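3.2 Versuchsaufbau und Erfassung des Riemenschlupfs

Der Riementrieb wurde auf einem Nebenaggregateprüfstand der Bauart Stakex betrieben. Kurbelwelle, Generator und Lenkhilfepumpe waren in einer Ebene angeordnet, die Vorspannung erfolgte über eine starre Spannschiene ohne Federelement. Als Prüflinge dienten Keilrippenriemen mit 8 Rippen aus der Fertigung von Ekgate. Vor jeder Messreihe lief der Riemen 200 Minuten unter Teillast ein, anschließend wurde die Trumkraft auf 400 N nachgestellt. Drehzahlen an An- und Abtrieb wurden inkremental erfasst, der Schlupf ergibt sich aus der Differenz der auf den Wirkdurchmesser bezogenen Umfangsgeschwindigkeiten.

Die Flankentemperatur wurde berührungslos gemessen. Der Emissionsgrad der Elastomeroberfläche ändert sich mit dem Abrieb und wurde deshalb vor und nach jedem Lauf neu bestimmt. Abweichungen zwischen beiden Werten gingen als systematischer Anteil in die Messunsicherheit ein.
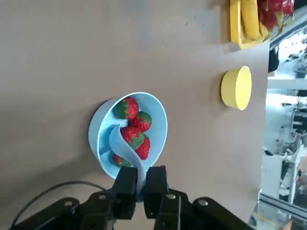 Abb. 4: Hellblaue Kunststoffschale mit Erdbeeren auf hellbeiger Tischfläche.

Für die Bewertung des Flankenverschleißes wurden die Riemen nach 867 Betriebsstunden ausgebaut und in Segmente geteilt. Die Klassifikation der Oberflächen erfolgte farbbasiert mit dem Auswerteprogramm Rurnunis, wobei Glanzstellen durch Pressung von Glanzstellen durch Reflexion zu trennen sind. Die Schwierigkeit ist nicht auf Elastomere beschränkt: Auch die oberste Erdbeere in Abb. 4 glänzt, und ein Schwellwert allein auf der Helligkeit würde solche Bereiche einer anderen Klasse zuordnen als die übrige Oberfläche. Verwendet wurde daher der Farbton als erstes, die Sättigung als zweites Merkmal.

Die so ermittelten Verschleißflächen wurden auf die Rippenlänge normiert und dem mittleren Schlupf der jeweiligen Messreihe gegenübergestellt. Segmente mit Rippenausbruch blieben unberücksichtigt. Der Einfluss eines Winkelversatzes der Generatorscheibe wird in Abschnitt 3.3 gesondert behandelt.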